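Print this page
E-mail this page

Why Does a Baseball Game Stop for Rain?

2021-07-17
By Karine Sawatzky

Soccer players slide around in the rain and seem to enjoy it. Football players will play in mud up to their socks. Baseball players see a dark cloud and start looking at the umpire.

Are they afraid of getting wet? No. They take showers like everyone else. The trouble is the ball.

A baseball is covered in leather, and wet leather is slippery. A pitcher needs a good grip to send the ball where he wants it to go. The batter would also like the ball to go there, and not into his ear. A big league fastball can travel over 90 miles an hour, so this is a fair thing to worry about.

Then there is the dirt. The bases are joined by dirt paths, and dirt plus water makes something you already know from your own shoes. Runners have to start fast, stop fast and turn corners. A puddle next to second base does not help with any of these.

So when the rain gets heavy, the umpire waves everyone off the field. This is called a rain delay. The grounds crew runs out and pulls a giant sheet, called a tarp, over the infield. The tarp has one job, and it does it lying down. 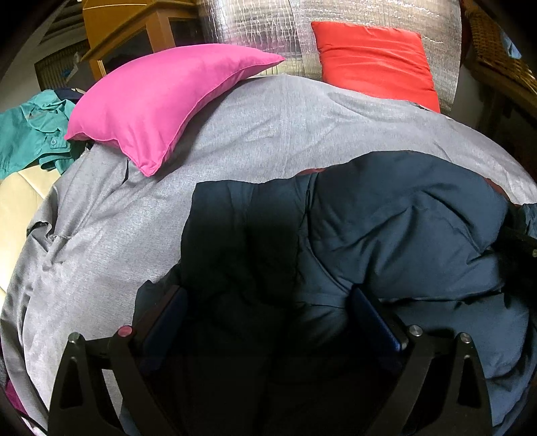

A navy quilted cover over a grey duvet.

What do the players do all this time? Mostly, they wait. Some play cards. Some eat. Mesfin Beyene, who catches for a town team called the Resby Otters, says he once ate 7 hot dogs during a delay and was then asked to squat behind home plate for three more innings. He does not recommend it.

The fans wait too. At a game in Resby last October there were 1000 people in the seats when the rain began. Three hours later you could have given each person left a whole row to lie down in.

Sometimes the rain stops, the tarp comes off and the game picks up right where it was. If there were two outs before, there are still two outs. The runner on first goes back to first, even if he would much prefer third.

Sometimes the rain does not stop. Then things get complicated, and grown-ups get out the rule book. In many leagues, a nine-inning game that has gone at least five innings can be called finished, and whoever is ahead wins. If it hasn't gone that far, the teams may have to carry on another day or start all over again. Leagues have their own rules about this, and they like to change them just when you have learned them.

WORDS TO KNOW

Infield: the part of the field with the bases in it.
Tarp: a big waterproof sheet.
Rainout: a game called off because of rain.
Rain check: a ticket that lets you come back another day. Keep it dry.

Print this page
E-mail this page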